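Keeping the Produce Cell Happy

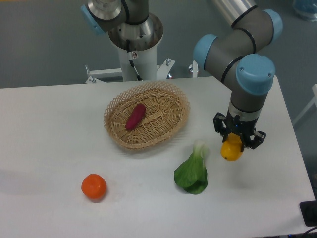
Kandura, January

So a few of you wrote in after the last newsletter asking what it takes to keep the two-arm produce cell going from one week to the next, and since I'm the one with the hex keys in my coat pocket, I got handed the column. Hi! I've been looking after this thing since we moved it over from the Zoston building, and I have opinions.

Mornings first. I get in at 7, coffee goes on the shelf (never on the table, I've learned that one the expensive way), and before anything gets powered up I put a hand on each pedestal and give it a good shove. If there's any give at all, the bolts at the frame come out and go back in with thread locker. You'd be amazed how much a slightly lazy bolt at the bottom shows up out at the fingertips. We spent most of a week in the fall blaming the software for a gripper that kept landing to the left of where it was told to, and the culprit was one bracket bolt I could turn with my fingers. Embarrassing, but a very quick fix once we found it.

Then cables. The one down the front of the pedestal gets a look every day, mostly where it bends, and I run my thumb along it feeling for flat spots. Same for anything lying by the table edge, where feet and chair wheels like to go. I'm a bit of a nag about slack. Too tight and the connector works itself out when the arm reaches across, too loose and it ends up where somebody's ankle is.

Now the gripper, which is where most of my time goes. The two black fingers have slots in them, and slots plus vegetables equals gunk. Bok choy is the worst for this, little bits of leaf get in there and dry like glue. Lemons are a lot kinder, though the oil builds up on the contact faces and after a while things start to slide. I wipe the fingers down with a lint-free cloth and a 70 percent alcohol mix, then go into the slots with a soft toothbrush (mine is purple, please stop borrowing it). Fingers come off completely on Saturday, get a proper wash, and go back on with the screws snugged in two passes so they sit square.

While they're off I check the stroke. Fully open, fully closed, over and over, 400 cycles with nothing in the jaws, and I stand there and listen. A healthy gripper has a dull, boring sound. If I hear a tick, I stop and look for it.

After that comes the part visitors like, which is the pick test. We put the wicker basket in the middle of the table, scatter the usual suspects around it and run the lemon, the tangerine, the bok choy and the sweet potato through one after another. Lemon goes first in my version. It has a nice firm skin and a shape that tells you right away if the fingers are closing evenly, because if they aren't it rolls over in the grip on the way up. I also like the wrist pointing straight down for that first pick, with the arm coming in from the side, so I can crouch and sight along the fingers against the tabletop. The basket is a surprisingly good test piece too, by the way. That open lattice rim will catch a fingertip in a heartbeat if your heights are off, and wicker is a lot cheaper to replace than a gripper.

Euan Menzies asked me to mention the joint caps, so, okay: the light blue caps are covers, they are not handles! Please don't grab the arm by them when you're moving it by hand. Take hold of the gray link, go slowly, and if it feels stiff then stop and come find me. We've got two spares left from the Wondell order and I'd like to still have two in the summer.

A couple of things coming up. I want to redo the zero position on both arms, which takes me 90 minutes if nobody talks to me, so there'll be a sign on the door that afternoon. I'm also trying out new pads for the finger faces, a slightly softer rubber that Acharya sent over. First impression is that they're great on citrus and a bit too grabby on leaves, but I've only had them on for a short while and I'd like to see how they wear before I say more.

And if anybody has a good trick for getting dried greens out of a narrow slot, my desk is the one by the parts cabinet. I'll trade you a tangerine for it.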